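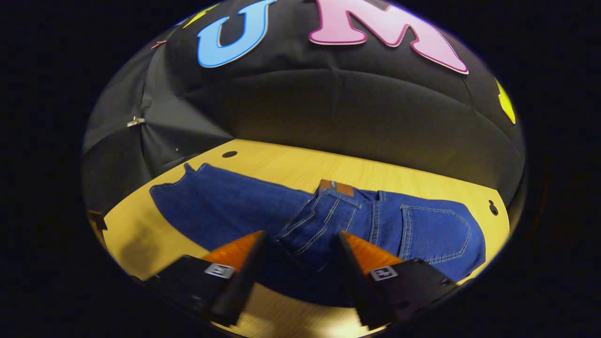

Virkell sells its hand-held gripper kit to labs that want to record handling tasks without tying up a robot arm. The product lead at the company's Flornberg office spoke to us on 4/18/19, two months after the February release.

The kit costs $900 and includes two fingers, a wide-angle camera and a set of printed markers. "The markers give us finger opening from the video alone," the lead said. "There is no encoder in the handle – one less cable to fail."

Denim was a late addition to the test list. "Thin cotton is easy to pinch. Jeans have seams, and the stiffness changes every inch or so." The ridged finger pads are molded by Pollulent and sold in packs of 6. Asked about wear, the lead gave a service interval of three weeks under daily use and said heavy fabric shortens it.

Seneviratne, a reseller, has asked for a left-handed grip. That is not scheduled. Firmware 7 will change the recording format, and older files will need a converter, supplied free to current owners.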